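Ordenar el material de bádminton antes de que empiece el curso

16 Aug 2025

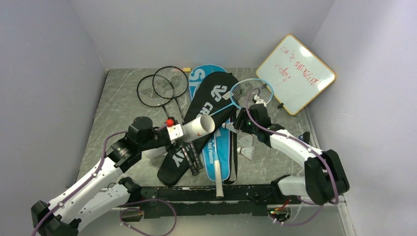
Llevaba desde junio dejando las cosas del bádminton donde cayeran. Al volver de jugar soltaba la bolsa en el pasillo, y al día siguiente la bolsa seguía allí con otra encima. Ayer lo junté todo en el suelo y me puse a decidir qué va con qué.

Tengo dos fundas, una negra que pone CROSSWAY a lo largo y otra azul con una S grande. La negra se queda para las dos raquetas negras. La azul es para la raqueta azul claro de cordaje blanco, que es la que más uso ahora. Parece una tontería, pero hasta ayer guardaba cada raqueta en la primera funda que encontraba y luego en el pabellón me tocaba abrir las dos.

Las raquetas negras son casi iguales. La idea era regalar una, pero al final se quedan las 2 — siempre viene alguien que no trae la suya.

Los volantes van en su tubo blanco, cerrado y fuera de la funda. Antes los metía sueltos en el bolsillo y las plumas se doblaban. El tubo lo guardo de pie en la estantería, lejos del radiador. En invierno las plumas se secan y se parten antes, así que cuando empiece el frío volveré a poner un trapo húmedo cerca, como el año pasado.

Lo siguiente es el encordado. En Plallside cobran 30 euros si llevas tú el cordaje y 45 si lo ponen ellos. Voy a llevar solo la azul clara y dejar las negras como están hasta que se rompa algo. También tengo que cambiarle el grip. Compré uno en Fung hace meses y no lo encuentro, supongo que saldrá cuando vacíe el armario de la entrada.

Para guardarlo todo he puesto dos ganchos detrás de la puerta del cuarto pequeño, a distinta altura para que las fundas no se estorben. De momento aguantan. Las zapatillas van debajo, en una caja sin tapa.

En el pabellón de Flestar abren las reservas en septiembre y este año quiero coger la pista de última hora, que suele estar más tranquila. La taquilla que me dieron la temporada pasada era la 409, al fondo del todo, y si puedo elegir pediré una más cerca de la entrada.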